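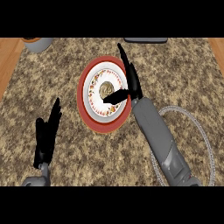

Sealing a granite countertop around a sink cutout – how often, and with what?

Posted in Kitchens and Baths
Glenys Ruddock

We bought our house in July and the kitchen came with granite counters, the speckled beige and brown kind. The previous owners left a folder with manuals for the furnace and the dishwasher, but nothing on the counters. I don't know how old they are or if they were ever sealed.

I had laminate for twenty years and never had to think about it. Since moving in I've heard three different things. My sister-in-law says granite has to be sealed every six months. The man at the hardware store said once a year. My neighbor has had hers for ten years and has never put anything on it, and it looks fine to me.

What got me looking into it is a darker patch behind the faucet, between the sink and the backsplash. It's the size of a playing card. It gets darker when we've had a lot of dishes to do and fades overnight, but it never goes away completely. The rest of the counter doesn't do this as far as I can tell, though with this pattern it's hard to see anything. I once lost a clove of garlic on it for most of an evening.

My questions are these. Is the dark patch a sealer problem or a leak? How do I find out if the rest needs sealing? And is there a real difference between the cheap sealer and the expensive one? The store had one for 12 dollars and one for 48 and the labels said nearly the same thing.

I've been cleaning with white vinegar and water, because that's what I used on the laminate. I would prefer to do this myself. The one stone company that called me back wanted 190 dollars to come out and seal it, and 200 if they had to work around the stove.

Vangelis Chatzigeorgiou
Accepted by the poster

I fabricated and installed stone for a long time, first at my uncle's shop and later at Karamanlidis, and I still do repairs. I'll take your points in a different order than you asked them.

First, stop using the vinegar. Granite itself holds up to mild acid better than marble does, but a lot of what gets sold as granite has some calcite in it, and vinegar will dull that over time. It also wears down sealer. Use warm water with a few drops of dish soap, then wipe with plain water, then dry with a towel. If you skip the plain water you get a soap film, and people mistake that for the polish wearing off.

Second, test before you buy anything. Pick four or five places: next to the stove, next to the sink, a corner nobody uses, and wherever you do most of your chopping. Wipe them clean and let them dry for a few hours. Put a spoonful of water on each one and leave it alone. Look after 5 minutes, again after 10, and again after half an hour, then wipe it off and see if the stone under it is darker.

If it goes dark within five minutes, the stone is thirsty and you should seal it. If it takes ten or fifteen, it has some protection left and you can seal it when you get around to it. If there's no change at thirty minutes, don't seal it. The sealer has nowhere to go and will dry on the surface as a cloudy haze, and getting that off is a miserable job. I get more calls for that than for stains.

With a busy pattern like yours the change is hard to see from above. Get down so your eye is level with the counter and look across it toward a window, or hold a flashlight low to one side.

This is why you got three different answers on how often. They can all be right for somebody's kitchen. Some dense stones never need it. Some of the lighter, more open ones want it every year. The calendar has nothing to do with it, so go by the water.

Third, the dark patch. A patch behind a faucet that comes and goes with dish washing is nearly always water getting in at the faucet hole. The edge of the drilled hole is raw stone and was most likely never sealed. Water sits at the base of the faucet, works under the plate, and soaks in sideways. Sealing the top won't fix it and can make it slower to dry.

Do this in order:

Dry everything around the faucet and keep it dry for a full day. Use the other sink or the tub if you have to.
Get under the sink with a flashlight and a paper towel. Touch the towel to the underside of the stone around the faucet shank and to each supply connection. If the towel comes away wet with the faucet off, you have a plumbing leak and that comes first.
If it's dry underneath, run the faucet for a minute with the handle in different positions and check the base of the spout and the handle. A worn O-ring will weep there only when the water is on.
If that's dry too, it's splash water. Loosen the faucet nut from below, lift the faucet half an inch, and clean out the old putty. If someone used plumber's putty on it, that could be part of your dark ring, as the oil in it bleeds into stone. Let the area dry for several days with a fan on it.
Brush sealer onto the raw edge of the hole, two coats, and let it cure for a day. Reset the faucet on clear silicone. No putty.

If the patch is still there after a week of staying dry, it's oil and not water. Then you need a poultice – baking soda and water mixed to the thickness of peanut butter, a quarter inch thick over the spot, plastic wrap taped over it for a day, then uncovered until it's fully dry. Scrape it off with something plastic. It can take three or four rounds.

On price, look for the words "impregnating" or "penetrating" on the label. Stay away from anything that says it adds shine. Past that, the expensive ones mostly last longer. I use Durley at work because we buy it by the case. For one kitchen the 12 dollar bottle is fine if you don't mind doing it again sooner.

To apply it, work on an area you can reach easily. Wet it evenly, wait as long as the bottle says and no longer, and buff off every bit with a dry cloth. Then change to a second dry cloth and buff again. Keep water off it overnight. Open a window.

I wouldn't pay 190 for this. It's an hour of work.

lowgate_1278

mine was the faucet too. dark spot for two years, I sealed over it three times before anybody told me to look underneath. it was the hose connection on the pull-down sprayer, just a drip when it was extended. new washer, spot was gone in ten days or so

for sealer I used Arko, the spray one. it's ok. smells strong. don't do it right before dinner

R. Luvov

You can just use olive oil. My mother did hers every month and it looked beautiful.

Comments

Vangelis Chatzigeorgiou: Please don't put cooking oil on granite. It darkens the stone unevenly, it goes rancid, and it's the same stain I described above for putty. It does look nice for the first few weeks.

Glenys Ruddock: Thank you both. I did the water test on five spots. By the stove it went dark in under ten minutes, the others took longer, and the corner by the pantry didn't change at all. So I'll do the stove side and the sink side and leave that end alone, if that's all right?

Vangelis Chatzigeorgiou: That's fine. It won't show where you stopped as long as you buff it well.

Glenys Ruddock: The paper towel came back dry underneath, but there was water at the base of the handle after I ran it on hot. I've ordered the O-ring kit. The faucet has 3 of them and the old ones are hard as plastic. I'll leave the hole and the silicone until the stone has had time to dry out.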